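Reference > Automation > Codes of practice > Sirano Code

Last updated: July 5, 2018

Sirano Code

The Sirano Code is a code of good practice for the handling of paper and other thin sheet material by pairs of small robot arms working over a shared table. It is published by Rendeck and takes its name from the working group in which it was drafted. The code is voluntary. It covers the layout of the work area, the way in which a sheet is gripped and released, the distance to be kept between two arms, and the records to be kept of each run. It does not replace national law on machine safety, and it states in its opening clause that a site must meet such law before the code is applied.

The current edition contains 119 clauses in five parts. Parts 1 and 2 are general. Part 3 deals with contact between the gripper and the sheet, Part 4 with shared space, and Part 5 with records.

Background

Small two-arm cells came into use for folding, sorting and turning sheets well before there was any common advice on how they should be run. Sites wrote their own house rules, and these often disagreed. A sheet could be counted as correctly folded at one site and as spoiled at another. Rendeck gathered the house rules of four sites and found that most of them were concerned with the arms and said very little about the sheet. The first edition kept the safety material from those rules and added a set of clauses on handling.

The second edition, released in April, moved the handling clauses to the front of Part 3 and removed a table of paper weights that had been little used. The table is still available as a separate note.

Contact with the sheet

Part 3 begins with the condition of the gripping surfaces. Fingers and pads are to be inspected before each run for dust, glue and loose fibers. Soft fingers are allowed wherever rigid ones are allowed, provided that the same type is used for the whole of a run. A change of finger type ends the run and starts a new one for the purpose of the record.

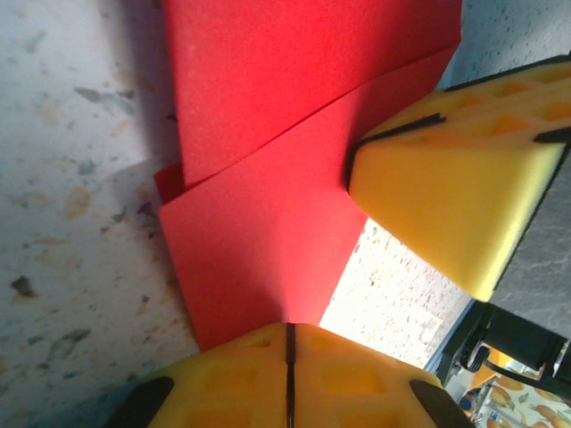

A grip is described in the code by where it is made, how much of the sheet it covers, and how hard it presses. Of these, pressure has caused the most difficulty in practice. The code sets no single value, on the ground that a value suited to heavy card would mark thin paper. It asks the operator to find the lowest pressure at which a sample sheet can be lifted and held level, and to write that value down. The lifting test is repeated when the stock changes.

Folding has its own group of clauses. A crease is to be made in one pass where the equipment allows it. If a second pass is needed, it should follow the same line and run in the same direction. A sheet that has been creased along the wrong line is to be set aside and recorded as a failed attempt, even if a later fold would hide the mark. The code also asks that fingers be opened fully before they are withdrawn from a fold. Drawing a half-closed finger out from between two layers is listed as a common cause of torn corners.

Work surface

The surface should be flat, fixed and free of any object that is not part of the task. Its color and pattern are left to the site, but the sheet must be easy to tell apart from it under the lighting used. Strongly colored stock is recommended for setting up. Surfaces may be patterned or speckled as long as the pattern does not disturb the system that locates the sheet, and the site is expected to test this with at least one sheet of every color it plans to use.

Enclosures are optional under the code. Where walls are fitted, they may carry printed graphics. Where a camera is used to find the sheet, its position is to be checked after any wall or post has been moved.

Shared space

Part 4 applies to any cell in which both arms can reach the same point. It requires that one arm be named as the lead for each step of a task. The lead arm may enter the shared area first, and the other arm waits or keeps to its own side until the step allows it to move in. The lead may pass from one arm to the other as often as the task demands, but each change must be written into the step list.
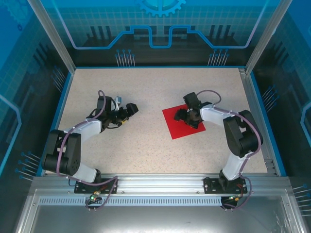
Two arms mounted on one front rail, with the right gripper over a red square sheet.

A clearance of 20 millimeters between the grippers is recommended for setup and for manual driving. A smaller clearance is permitted during a handover or a joint fold, where the two grippers may need to hold the same sheet. In those steps the speed of both arms is to be reduced before the clearance is reduced, and the order of these two actions may not be reversed.

Cables receive a full page. They should be long enough to follow the arm through its whole reach and should be checked in the highest, lowest and most extended positions. A cable that can drop onto the sheet in any of these positions is to be tied back. Cable checks are repeated after a wrist or gripper has been exchanged.

Records

Each run is recorded with the stock used, the grip pressure, the lead arm for each step, and the result. Failed attempts are kept. The code is firm on this point and states that a record from which failures have been removed may not be described as a record under the code. A run stopped by hand is entered as stopped, with a short reason, and is not counted as either a success or a failure.

Pidero publishes a blank record sheet that follows the order of Part 5. Its use is not required.

Reception

The code has been taken up mainly by training workshops and small development sites. Saludo adopted Parts 3 and 5 and left the rest to its own house rules, a course the code allows if it is stated openly. Criticism has centered on Part 4 and in particular on the naming of a lead arm. 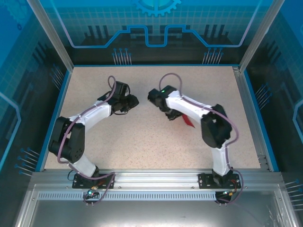 One reviewer of the second edition objected that many tasks have no natural lead, that both arms often close on a sheet at the same moment, and that operators in such cases simply write down whichever arm comes to mind. The reviewer asked for a third option, "joint," to be added to the step list. Rendeck replied that the option would be considered for the next edition and that, until then, a joint step could be entered as two short steps with a change of lead between them.

See also

Collaborative workspace; End effector; Sheet handling; Step list

Reader comments (3)

Guest: The article says the paper weight table is a separate note. Is it still the same table as in the first edition? We have an old printout on the wall and I would like to know if it can stay there.

Guest: Same table, as far as I can tell. The layout changed a little.

Guest: It might help to explain under Records what happens when the sheet is fine but the arm ends up in the wrong place. We log these as failures. The site we share stock with does not, and our numbers never match.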